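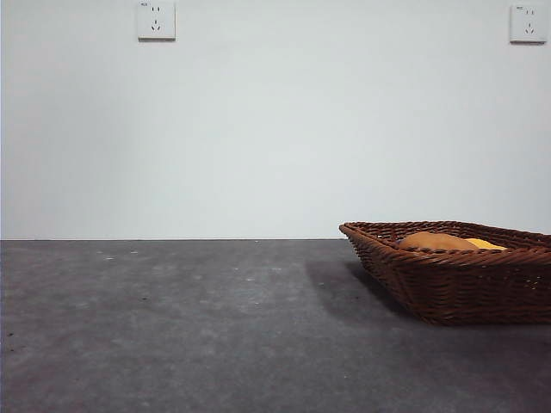 装篮间的早上

早上的装篮间先听见的是气泵。咚，咚，然后是嘶的一声长气。人还没到齐，灯先亮了一排，有人在门口换鞋，有人在找自己的杯子。Mỹ Văn 已经站到台子前面了，袖口卷到手肘，手里一块布，擦一下，看一眼机械臂，再擦一下。

她不太爱看那东西。也不讨厌。问过她，她想了想，说像家里来了个亲戚，住下了，不晓得住到什么时候。

这里是 Trolulau，做礼品篮的。藤编的篮子进来，东西放进去，封膜，贴签，走货。最大的一个客户叫 Brimton，卖家居和节庆用品，单子来得急，退得也急。过去装篮间里九个人，一张长台子，面对面站着，手里忙，嘴也不闲。现在台子还是长的，多了2台机械臂，牌子叫 Clillier，灰白色，装在台子靠里的一侧。人还是九个，这是我来之前没想到的。站的地方全变了。

我来之前想的那篇稿子其实已经写好了一半，在脑子里。机器进来，人出去，门口有人抱着纸箱。到了以后发现用不上，只好重新记。本子记得很乱，下面基本照本子写。

先说活儿

装篮这件事听起来简单。篮子放正，软的垫底，重的靠里，怕压的在上面，颜色要岔开。藤篮没有两只完全一样，编的人手劲不同，有的口子宽，有的腰有点歪，底下不平，放在台子上会轻轻晃。塞进去的东西也是软的多，面包样子的布玩偶，毛巾卷，海绵，小毯子。软东西没有固定的形状，捏一把就变，松手又变回去一半。

人做这个不用想。手一伸，摸到了，转一下，塞进去，手背顺便把旁边那件往里推一推。就这一推，Clillier 的工程师调了整整一个春天。

他是外面派来的，年轻，背双肩包，午饭总吃得很晚。我看他蹲在控制柜旁边，膝盖上搁着电脑，嘴里念念有词。他跟我讲，抓硬盒子是小学题，抓一个圆鼓鼓的软东西再放到别的软东西旁边，不压扁，不带翻篮子，就难得多。难在哪里？难在没法事先讲清楚。力气大一点，篮子跟着走。小一点，掉。他比划着，手掌张开又合上。

调度的软件叫 Cao。厂里人念作“老曹”，念着念着就成了个人。“老曹今天又发神经。”“你去问老曹。”屏幕挂在柱子上，哪一单先走，哪只篮子要补什么，都是它排。班长原来有一块白板，用了好多年，边上的漆都磨掉了，现在立在墙角，背面朝外，上面贴着食堂的菜单。

班长不怎么提这块白板。我提了，他说，哦，那个。然后去接电话了。

一只篮子要多久

人装一只，熟手，50秒。这个数是班长掐着表量出来的，那时候还没有机器，为了跟 Brimton 谈价钱。机械臂装一只慢一些，班长不肯让我写慢多少，说写出来客户要看的。但机械臂不喝水，不上厕所，不跟旁边的人讲昨晚的电视剧。半夜也在装。早上人来了，台子尽头码着一摞做好的，等人看。

看篮子，成了新的工种。厂里的正式叫法是“复检”，大家还是讲看篮子。Mỹ Văn 现在就做这个。她把篮子拉到面前，转半圈，两只手插进去，把里面的东西抖松一点，有时拿出来一件重新放。动作快得我跟不上。问她哪里不对，她说这只没有哪里不对，就是难看。

难看这个事，机器那边没有选项。工程师后来加了一个，按钮，黄的，装在复检台右手边。看篮子的人觉得不好看就按一下，系统记下来，照片存着，以后拿去调。头几天大家按得很凶。按到后来工程师跑过来求情，说能不能讲讲为什么不好看，光按一下他不知道怎么改。

于是又加了原因。歪了。塌了。颜色挤在一起。还有一项是 Mỹ Văn 坚持要的，叫“不像送人的”。工程师问什么意思，她讲不出来，旁边的人都点头，说对对对，就是不像送人的。选项就这么留下了。我去的那天她按了好几回这一项，每次按完都把篮子拿过来自己弄，弄完往前一推，也不解释。
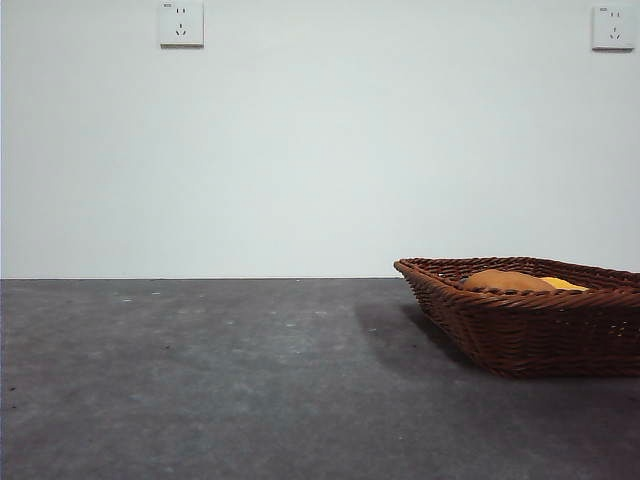

机器来了以后，装篮的人主要改做什么？

主要做复检和返工，另外负责给机械臂上料，把软的物件按种类摆进料盒，再把不合格的篮子拆开重装。

上料是另一头的活。没人抢。站在料架后面，把布玩偶一只一只摆进浅盒，脸朝上，彼此不能叠。叠了机械臂会一次夹起来一串，或者夹住一只的耳朵，把另一只甩出去。甩出去的那只通常落在地上，有时候落在人脚边。早先大家还笑，后来不笑了，弯腰捡的次数太多，腰疼。

班长把上料改成轮换，每到休息就换一批人。早上的休息在9点，铃一响，机械臂停在原来的姿势上，像在等人说话。人去走廊里坐着，热水，饼干，有人脱了鞋揉脚。铃再响，回去，换位置。轮换表是 Cao 排的，排得很公平，公平到有人抱怨。两个老姐妹做了这么久一直站对面，现在老是错开，一个在料架一个在复检台，中间隔着机器的护栏，说话要喊。

她们去找班长。班长说系统排的。她们说那你跟系统讲。班长真去讲了，准确地说是去找工程师，工程师说可以加一个约束条件，两个人绑在一起。加完第二批表出来，她们又站到一块儿了。其中一位跟我讲这件事的时候很得意，说老曹还是讲道理的嘛。

我没有跟她说那是工程师改的。她大概也知道。

护栏

护栏是透明的，齐胸高，开一道小门，门一开机器就停。刚装上那阵子，门一天要开很多遍。篮子歪了，手伸进去扶一下，停了。掉了一件，进去捡，停了。停了要重新按启动，按完有一小段自检，机械臂慢吞吞转一圈，大家就站着等。

做惯了的人最受不了等。手闲着难受。Mỹ Văn 说以前手里一直有东西，一只篮子推走，下一只已经在了，脑子可以去想别的，想晚饭，想小孩，想老家的房子要不要修。现在手有空了，脑子反而不敢空，要一直盯着。眼睛累。她回家以后不想看手机，这一点她丈夫很高兴，她自己说的，说完笑了一下。

她是从越南嫁过来的，中文讲得快，偶尔掉一个字，自己再补上。进厂那年装篮间还在老楼，夏天热得贴签都贴不牢。她是那种手特别准的人，新人来了都跟她站。怎么教？没怎么教，站旁边，看，做错了她伸手过来拨一下。新人就会了。

现在新人怎么学，是个问题。上个月来了一个小姑娘，直接分到复检。她没有装过几只篮子，就要去判断别人，好吧，别的东西，装得好不好。标准写在一张塑封的纸上，挂在台边。她照着纸看，一条一条对，对完了抬头看 Mỹ Văn。Mỹ Văn 摇头，她就拆。

“她看得出来歪，看不出来难看。”Mỹ Văn 跟班长讲，让她先装一阵子再来看。班长为难，人工装篮的位子只留了一个，留给急单和怪单的，都要熟手。后来怎么办的呢，Mỹ Văn 每天下了班留一会儿，找些空篮子和退回来的散件，陪她装。没有加班费，班长后来给报了一点，名目是培训。小姑娘装得还是慢，封膜总有褶。但已经开始按那个“不像送人的”了，按得还挺准。

钱的事

写这类稿子总要问到钱，问到了大家就都看别处。

以前是计件。装一只算一只，手快的多拿，忙季能差出去不少。机器来了以后计件算不清了，一只篮子机械臂装了一大半，人补了一下，算谁的？厂里改成了计时加奖金，奖金看整条线的退货。手慢的人松了口气。手快的人，怎么说呢，没有吵，但有一阵子干活明显慢下来了，班长看得出来，没讲。

Mỹ Văn 属于手快的。她给我算过，掰着手指头，算到一半摆摆手不算了。平常月份比以前稳，忙季比以前少。她说少的那一块以前是拿来寄回去的，现在要从别处省。她后来去找过老板娘，提的不是工资，是复检应该有个等级，看得准的和照着纸看的不能拿一样的钱。老板娘听了，记下来，说等忙季过了再谈。

我去问老板娘。办公室在二楼，窗台上摆满了样品篮，她一边跟我讲话一边拆一只，把里面的东西倒出来又放回去，好像不太满意。她讲得很直接。不上机器，Brimton 的夜里单子接不了，接不了就给别家，别家给了就回不来。上了机器，贷款要还。人她一个没减，这话她说了好几遍。至于以后走掉的人补不补，她没有接着往下说，把那只篮子的带子重新系了一道。

等级的事呢？她说在想。她说 Mỹ Văn 说的有道理，但写成制度很难，看得准怎么考？总不能也按那个黄按钮考。

我觉得倒是可以。没说出口。

夜里

夜班只有一个人，坐在控制柜旁边一张高凳上，主要任务是东西掉了去捡，料盒空了去加。我陪他坐了一会儿。灯关了一半，机器那边是亮的。气泵，嘶，臂抬起来，停一停，下去。篮子往前走一格。真的没有什么可看，但眼睛会跟着它走，走着走着就困了。

夜班的大哥以前做封膜，烫手的活，手指上还有旧疤。他说夜里清静，喜欢。又说太清静了，有时候跟机器讲话。讲什么？骂它。夹不住的时候骂，夹住了也骂，说你早这样不就好了。他给靠门那台起了个名字，不肯告诉我，说不好听。

半夜里它卡过一次。一条小毯子的边勾在篮口的藤条上，臂往上提，篮子也跟着起来，离了台面，悬在那里晃。大哥下了凳子，开门，机器停。他没有马上去解，站着看了一眼，然后用指甲把藤条上翘起来的一根刺压下去，毯子就松了。关门，按启动，自检，转一圈。他坐回来，说这个它学不会的，藤条有刺它看不见。

第二天我把这话转给工程师。工程师很认真地问是哪一只篮子，什么时间，然后去翻录像，翻到了，反复看那根刺。他说分辨率不够，确实看不见。过了一会儿又说，换个镜头也许行。又过了一会儿，说可以从来料那边管，篮子进厂先过一遍手，有刺的剪掉。

过一遍手，又是人的手。这个新岗位到我走的时候还没有定下来给谁，班长在试，自己拿把小剪刀坐在收货口。剪得很慢，每一根都要摸。他说好多年没坐在收货口了，原来做学徒就在这里，那时候篮子是用麻绳捆着来的。

声音

再说一件小事，跟别的都没什么关系。

以前装篮间是有收音机的。放在窗台上，谁来得早谁开，台子换来换去，换台的人要挨骂。装机器那几天施工，收音机搬走了，搬到仓库，后来没人想起来拿。等想起来的时候发现插上也听不清了，气泵太响。有人试过带耳机，班长不许，报警听不见出事算谁的。

所以现在大家不怎么听东西了，也不怎么讲话。讲话集中到休息那一会儿，走廊里很吵，比以前吵得多，好像要把一上午的话都倒出来。我在那里坐着，听她们讲一个亲戚的婚事，讲菜场新来的鱼摊，讲老曹昨天把一单写着“生日”的篮子排去配了白带子，被复检拦下来。拦下来的人学着屏幕上那个提示音，叮，大家笑成一片。

工程师也坐在边上，捧着杯子，听不太懂方言，跟着笑。有人递给他一块饼干。他的合同快到期了，之后换远程维护，有问题打电话。有人问他走了机器坏了怎么办，他说手册在柜子里。大家说看不懂手册。他说那我给你们写一份看得懂的。

他还真写了。我看到过草稿，手写的，夹在塑料夹子里，封面写着“不动了怎么办”。第一页是先看门关没关。第二页是看料盒是不是叠了。后面有一页留给 Mỹ Văn 她们自己写，抬头是“好看的篮子”，当时还是空白的，只有谁用铅笔画了一只歪嘴的篮子，提手上打了个蝴蝶节。

走之前

我走的那天赶上 Brimton 来了一批怪单，篮子要小号，东西却没变少。机械臂试了试，塞不进，全堆在入口。班长喊人，护栏里的机器停了，复检台清出来，料架后面的人也过来，大家挤到长台子没装机器的那一侧，面对面站着。

没有人讲什么。手都动起来了。小姑娘站在 Mỹ Văn 旁边，Mỹ Văn 装两只她装一只，装着装着有人开始讲昨天的电视剧，对面接了一句，接着又吵起来，吵女主角到底该不该回去。我在旁边碍事，被叫去撕胶带，撕的长短不一，挨了说。

做完天还没黑。班长去重新启动，机器叮的一声，自检，转圈。几个人洗了手再门口等车，甩着手上的水。Mỹ Văn 还在台子边，把一只已经封好的篮子又拆开，把里面那只布玩偶转了个方向，重新封上。

我问她刚才哪里不对。

“脸朝后了。”她说，把篮子推上了传送带。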